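Plikano hand gripper with blue finger pads, after almost 3 months of use

I bought this gripper in August for recording small housework tasks at home. Before it I had the Jundero, which costs less and has hard fingers without any padding. My arm controller is from Etim and it reads the files of both, so the comparison is fair, I think.

The blue pads are the reason to buy it. With the Jundero a thin handle was turning in the fingers each time I changed the angle of my wrist. The Plikano keeps a handle straight, also when the tool is light and has a soft head. I made 814 recordings with it and I had to throw away much fewer than before. 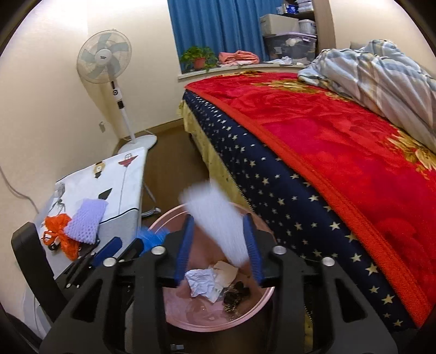 Bogdan Lungu wrote to me that his pads became smooth after 6 weeks and he had to order new ones, and that the shop was slow to answer him. Mine are still good, but I clean them every evening with a damp cloth.

What I don't like: the weight. After half an hour my wrist is tired, and the Jundero is better in this point. The manual is also poor, the calibration page is missing one step (you must close the fingers fully before you start the program).

I give 4 stars. For soft and thin objects I recommend it. If you only pick up boxes, take the cheaper one.

Lawal Ogunleye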